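Search jobs, people, pages
Go
3 min read

Come drive small robot arms with us (paid, part-time, no experience needed)

Hi! I'm Anastasia Kourkoulas, and I run the demonstration desk at Dramisau, which is a grand name for the back half of the second floor at Stestmont. I'm looking for people who'd like to spend a few afternoons a week steering a little robot arm through very simple jobs, over and over, while the computer records everything you do. If you liked puzzles as a kid, or you're the person in your house who can thread a needle on the first go, please keep reading.

The recordings go into a learning system we call Říha. It picks up how to move by studying lots of people doing the same job in slightly different ways, so I want lots of different hands. Lefties, please apply! My best operator last season was left-handed and took the oddest routes to everything, and I loved every one of her recordings.

We have 1489 usable demonstrations right now and I need to get to 3496 before the end of May. You can do the subtraction. That's why I'm writing this instead of eating lunch.

What you'd be doing

You sit at a desk with a small hand controller and the arm copies you. Most of this round is shape sorting: pick up a block, carry it to the foam board, drop it in the right opening, go home, start again. You'll also reset the table between tries, and that's honest-to-goodness half the job. Pieces go back near the tape marks, you press the pedal, you go. If you fumble a drop, keep going and fix it. I want those too (just tag them "recovered" so I can find them later).

A shift is three hours, noon to 3 p.m. or 4 to 7 p.m., with a real break in the middle. Pay is $19 an hour, and the training afternoon is paid the same as any other. You can take two to five shifts a week and change your mind with a day's notice.

Who I'm hoping for

You need to be 18 or older, okay with sitting for a while, and able to see the difference between red, green and orange, as the pieces are sorted by color in some of the tasks. Glasses are fine. You don't need to code. You don't need to have touched a robot before, and if you have, please be patient when I show you the stop button anyway. I show everybody the stop button.

It does get repetitive. Some people find it soothing and put on a podcast (one earbud, please, I need you to hear me), and some are climbing the walls by day two. Both are fine, just tell me early and I'll move you over to labeling if there's room.

Getting here

We're in Room 151 at Stestmont, up the stairs past the bike racks. There's an elevator, it's slow. The Pornmont shuttle stops right outside and runs until 8 p.m., so the late shift can get home.

How to apply

Send me a few lines about yourself and which shifts you could do. No résumé, no cover letter, please! Leave a note at the Dramisau front desk with my name on it, or use the contact form and put "arm driver" in the subject. I'll invite you in for a twenty-minute tryout on the board, and you'll hear from me either way by the end of that week. 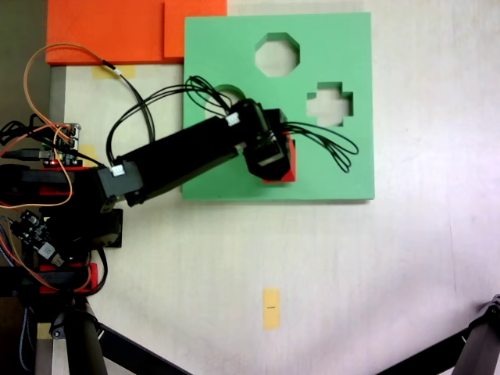 Shape sorting at the Dramisau desk: red block in the gripper, just above the green board.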